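Catalina's power bill page, last tidied up September 11, 2024

I started keeping these notes on the back of an envelope the winter our bill came in at $352 for the quarter more than I'd budgeted, and over time the envelope became a notebook and the notebook became this page, which my sister keeps telling me is too long. She's probably right! But people in Hestlow keep asking me for it, so I've left most of it in. None of it needs a tradie unless I say so, and very little of it costs anything. Skip about as you like.

## Start with the fridge

The fridge never gets a day off, so I'd begin there. Ours is an old Grudetti that came with the house, and for years I had it shoved hard against the wall, with a stack of baking trays down one side and the cat's blanket on top. A fridge has to push its heat out somewhere. Pull yours forward a bit, take whatever lives on top of it off the top, and if you can see coils at the back, run a soft brush or the vacuum nozzle over them with the power off at the wall. You may be horrified by what comes away. I was.

Then there's the door seal. The old trick is to shut the door on a piece of paper and give it a gentle tug, and if it slides straight out, the seal isn't gripping there. Go round all four sides. Quite often the seal is only grubby, and warm soapy water and an old toothbrush in the folds will bring it back. If it's gone stiff and wavy, warm it with a hair dryer on low and press it back into shape with your fingers, moving the dryer all the time so you don't cook one spot. Mine lasted another couple of years after that.

As for temperature, a cheap fridge thermometer is worth more than the dial, which on the Grudetti goes from 1 to 7 without telling you which end is cold. You want the fridge at 3 or 4 degrees and the freezer at minus 18. Any colder and you're paying to make your lettuce miserable.

And if you have a second fridge in the garage for Christmas drinks, well, I'll say it gently: turn it off until Christmas. Prop the door open with a rolled tea towel or it will smell like a wet gumboot by spring.

## Hot water, the quiet one

We have a 135-litre electric tank in the laundry, a Mühlbauer, and it took me far too long to give it any thought at all. It just sat there behind the ironing board being expensive.

What helped most was lagging the pipes. You buy the grey foam tube from the hardware shop, already slit down one side, measure it against the pipe, cut it with a bread knife and pop it on. Do the hot pipe first, the whole first stretch as it comes out of the tank. Tape the joins. If the pipe is outdoors, buy the kind made for outdoors, as the indoor stuff goes crumbly in the sun and the birds pull bits off it for their nests (sweet, but no good for your bill). Leave the relief valve and its little drain pipe alone and uncovered. With a gas unit, keep foam well away from the flue and ask your plumber where to stop.

Please don't go fiddling with the tank thermostat yourself. It's behind a cover with live wiring, and stored water has to be kept hot enough that nothing nasty grows in it. That one is a job for someone licensed.

The other things are small:

- Wash clothes in cold. I was a doubter, and I still do tea towels and anything to do with the dog in warm, but the rest comes out perfectly well. Dissolve powder in a jug of water first if it leaves streaks.
- Put a bucket under the shower while it warms up and tip it on the garden. It won't save any power, but it does show you how far your hot water has to travel!
- Fix a dripping hot tap straight away. A washer costs next to nothing. Turn the water off at the meter first, put the plug in so you don't lose the little screw down the hole, and lay the bits out in the order they came off.

## Draughts, or how I spent a whole June on my knees

You find draughts best on a cold windy evening with a stick of incense. Light it, walk slowly along the skirting boards and round each window, and watch the smoke. Keep it well clear of the curtains, obviously. I stuck a scrap of painter's tape wherever the smoke went sideways, and by the end of the evening the lounge looked as though it had chickenpox.

Under the outside doors I use the brush strips that screw to the bottom. I bought a Vistesa one for the back door and a no-name one for the front and I couldn't tell you the difference. Measure the door on the inside, with the door shut, cut the strip with a hacksaw, and cut the brush itself with good scissors. Put the two end screws in loosely, open and shut the door a few times, then adjust before you tighten anything. I skipped that on the first one and had a door that needed a shoulder to open it.

For windows, the self-sticking foam tape is fine, but the frame must be clean and properly dry. Wipe it down with methylated spirits and let it dry off before you start. Don't stretch the tape as you go. It creeps back over a week and leaves you a gap at the corner.

Faustino Serrano from two doors up reminded me about the exhaust fan, and I'm grateful to him. Older bathroom fans are just an open hole in the ceiling when they're off. You can get covers with a flap that closes by itself, but have a look at what sort of fan you've got and follow the instructions, and if there are downlights anywhere near, don't go pushing insulation around up there without advice.

One caution. If you have an unflued gas heater, that room needs its fixed vents, so leave them open. No saving is worth it.

## Curtains and blinds

Long and close-fitting beats thick. A heavy curtain that stops at the sill lets the cold air pour out of the bottom like water, and I had lovely heavy ones doing precisely that. I let the hems down (there was more in there than I'd thought) and put a board across the top of the rail, cut from an old shelf, to stop the warm air slipping down behind. In winter, open them as soon as the sun is on the glass and shut them before it goes. In summer, do it the other way about.

If you rent and can't put up a rail, bubble wrap on the glass works surprisingly well in a bathroom or laundry. Mist the pane with water, press the bubbly side on, and it holds for ages.

## Playrooms, spare rooms and other places you only use now and then

This was the room I always forgot. We heated it all day for the sake of an hour's use. Now the door stays shut with a door snake against it, and the heater goes on 11 minutes before anyone wants to be in there, which I arrived at by sitting in it with a cardigan and a kitchen timer.

Pull your seats and tables away from the outside wall, even by a hand's width, and well out of the path of the window. Sit people on a rug. Warm feet are worth a couple of degrees on the thermostat. And keep the space in front of the heater clear, with tubs and toys and whatever else put away on the far side, both for safety and so the warm air can get out into the room.

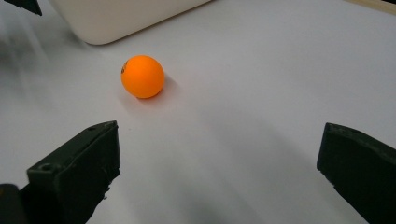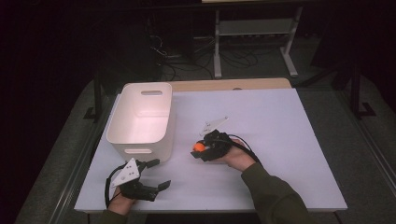
## Standby and chargers

I'll keep this short, as my family say I've become a bore on it. Borrow a plug-in power meter if you can, since some libraries lend them, and go round the house with a pencil. Phone chargers are hardly worth worrying over. It's the older gear that surprised me: an ancient stereo, the printer, and a games console that had been sitting on "instant start" for who knows how long.

Put the things that work together on one switched board, somewhere you can reach without lying on the floor. If it's behind the telly you'll do it for a week and then stop. Don't put the modem on it, or you'll hear about it from every room in the house. And never plug a heater into a power board. Straight into the wall, always.

## Cooking

Lids on pots. Kettle filled with only what you need. When you have the oven on for a roast, put a tray of something else in underneath, and turn it off a few minutes before the end, as it holds its heat beautifully. In winter I leave the door ajar afterwards if there are no little ones about, and we all stand there like penguins.

I'm still testing the hay box cooker (an old esky and 2 wool blankets, in my case). The lentils were lovely and the rice was glue. I'll add it here when I've got the rice right.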